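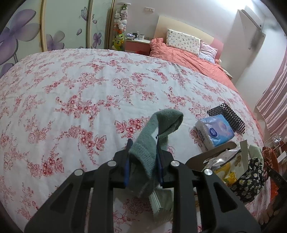
Gripper comparison: frequently asked questions
Last updated 22 June 2025 by Aoife Moynihan

Which grippers are you comparing?
Two hand-held parallel-jaw tools, listed in our notes as Gilell and Zabala. Both are worked by hand with a wide-angle camera on the tool. Arm mounting comes later, on the Jurkon controller.

Why test in a bedroom and not on the bench?
The bench at Dritdale is flat, well lit and has nothing on it that we didn't put there. Homes have soft things in heaps, and soft things are where the two tools differ most.

What counts as a successful grasp?
The item has to leave the surface, stay between the pads for the whole carry and be let go where the operator meant it to go. Each tool gets 100 attempts per item type. A second try on the same item counts as a new attempt.

How wide should the jaws be before an approach?
Opening width is the setting new operators get wrong most often. Start fully open and close only when the item sits between both pads. With the jaws spread wide and a blue textured pad on each side, you can judge the gap from the camera view alone, and a target such as the round orange basket on its stool stays in sight between the table and the chair.

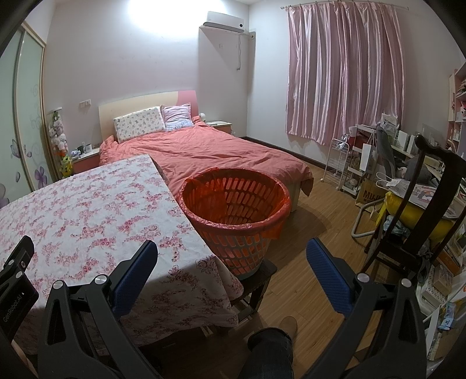

Pad wear is checked after every session. We look for glazing on the texture and for lifting at the corners, and change both pads together even if only one has gone. Lint from knitted items can be brushed off dry. Please don't use solvent.

Do socks need a different grip from shirts?
Yes. Take a sock across the cuff or the heel. Pinching by the toe makes it swing.

How long is a session?
30 minutes, then a break. Wrist fatigue shows up in the data before the operator notices it.

Can I have the recordings?
The March set has 3208 clips and is open to partner labs on request. The current set is still being labelled.

What is still missing?
Results for 11 item types, mainly thin packaging and anything with a zip.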